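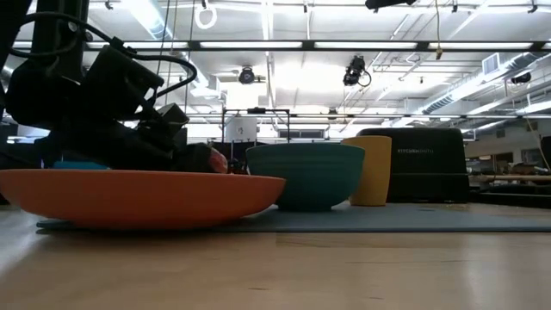 2 min read

Cedo Tabletop Arm – can it clear up after breakfast yet?

We get this question more than any other, usually from people with a sink full of dishes, and we'd love to give you a plain yes. Our answer for now is "some of it, slowly, and please stay in the room." The Cedo is a single arm with a two-finger gripper, and it was made for the small jobs that happen on a table: picking things out of a plate, moving a cup over to make space, putting a bowl back where it belongs.

Picking small things out of a wide, shallow plate is the job we practice most. It sounds like nothing (any toddler can do it!), but the fingers have to come in over the rim and close on something little without pushing the whole plate along the mat. Bowls and cups have their own troubles, and a heavy kitchen appliance standing close by is something the arm should simply steer clear of.

What it can't do yet: scrub, fold, pour anything you'd mind spilling, or handle your grandmother's china. For a shop bench it's a bit further along – sorting parts into trays is kinder work than dishes, and the parts don't mind waiting.

In the box
Cedo arm and gripper
Zistov table clamp
Bajpai power supply and cables
3 spare sets of finger pads
Skosico software, with 10 starter chores

Part number: 404
Warranty: 2 years

Set it up on a sturdy table with a mat underneath, and start with plates you don't love. Software updates are free, and new chores are added as they're ready.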